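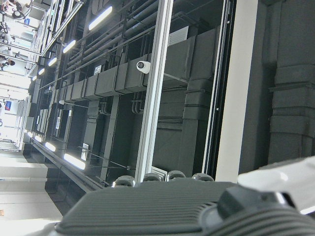 What did we want to find out? Whether the reading rooms at Hanura, our student library building, are too loud to study in, and if so, at what times of day and for what reason.

## 1. Background

Students in our program complain about noise at Hanura every fall. The complaints go in a paper book at the front desk, and most of them say the same few things: people talking, chairs scraping, and a low hum that comes and goes. The library staff let us read the book for one semester. The hum came up more often than we expected, mostly in entries written in the afternoon.

Our group had three members. Vikas Dixit handled the sound readings, and the other two of us did the survey and the write-up. The project ran from September into November.

## 2. Method

We measured in 17 spots across the ground floor and the mezzanine. Each spot was a seat that students really use, so we left out the hallway and the printer corner. At each seat we put a handheld sound meter on a small tripod at ear height and let it run for 20 minutes. We did this in the morning, after lunch, and again in the evening.

While the meter ran, one of us sat two tables away and wrote down what we could hear: voices, doors, carts, the hum. We used a simple sheet with one line per minute. In the first week we tried to write down loudness by feel as well, but our numbers did not agree with each other, so we dropped that column.

For the survey we left cards on the tables asking three questions:

- Where are you sitting?
- Is anything bothering you right now?
- Would you move if another seat were free?

We got 394 cards back. Some had the seat left blank, and we kept those for the second question only.

## 3. Results

### 3.1 Voices

Talking was the loudest thing on the ground floor after lunch. The two long tables by the entrance, which everyone calls the Gatti tables after the company name stamped under them, had the highest readings in the building. Students sitting there did not complain much. On the cards, several wrote that they pick those tables because talking is allowed in practice.

### 3.2 Chairs

Chairs made short, sharp peaks everywhere except the carpeted corner. The peaks did not change the average much, but they were the most common answer to the second question.

### 3.3 The hum

The hum was weak on the meter and strong on the cards. It was never loud enough to cover speech. On the mezzanine it could be heard in most afternoon sessions and almost never before 10 a.m.
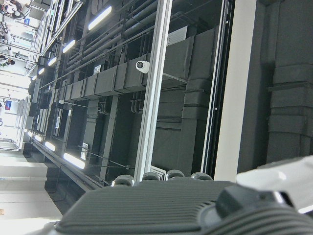 We asked the building office about it, and they told us the fan speed goes up when the upstairs rooms warm up. That fits the times on our sheets, but we did not get a log of fan speeds, so we can't say for certain that the two go together.

The seats with the most hum complaints were in the back row of the mezzanine. Moving the meter one row forward gave a lower reading in every afternoon session.

## 4. Problems we had

The meter's wind cover was missing for the first four sessions. We repeated those sessions and threw out the old readings. One evening session was cut short by a fire drill, and we repeated that one as well.

People also got quieter when they noticed the tripod. We tried putting a backpack in front of it, but this changed the reading, so we took the backpack away and accepted the problem. Our voice readings are probably a little low.

The cards have a bias too. A person who is bothered is more likely to fill one out.

## 5. What we suggest

1. Put felt pads on all chair legs. We asked for a price from Plilleck, the campus supplier, and it was lower than the cost of one new table.
2. Mark the Gatti tables as a talking area with a sign.
3. Move the back row of the mezzanine forward if the fire lane allows it.
4. Ask the building office to record fan speed for a month and compare it with the complaint book.

The first two could be done over winter break. The third needs a floor plan check, and we have sent our seat map to the office for that.

## 6. Files

The minute sheets, card answers and meter readings are in the shared course folder, under the same numbers we used on the seat map. Seat 9 was renumbered halfway through, and both numbers are listed in the first tab.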